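Streaming bundles should be priced by the month they are used

Zonine, the media group behind the Tondine and Parri services, reports its streaming unit again in November. The last filing showed a loss of 389 million dollars for the quarter. Management blames content costs. I would look first at the annual plan.

Tondine sells 12 months for the price of ten. The discount brings cash forward and makes the subscriber count look steady. It also hides when people stop watching. A customer who quits in month six stays on the books for another six, and the programming budget is set as if that customer were still there.

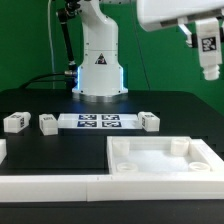 A white robotic arm on a black tabletop, against a green backdrop.

Parri has only a monthly plan. Its count moves up and down with the release schedule, and analysts mark it down for that. I think they have it backward. A number that moves carries information, and the studio at Skollham has used it to cut almost a third of its weakest series.

The fair objection is that monthly billing raises marketing costs, as lapsed customers must be won back. That cost is real, but it can be measured and charged to the title that brought them in. Zonine should publish hours watched per paying account for both services and let shareholders compare the two plans on that basis.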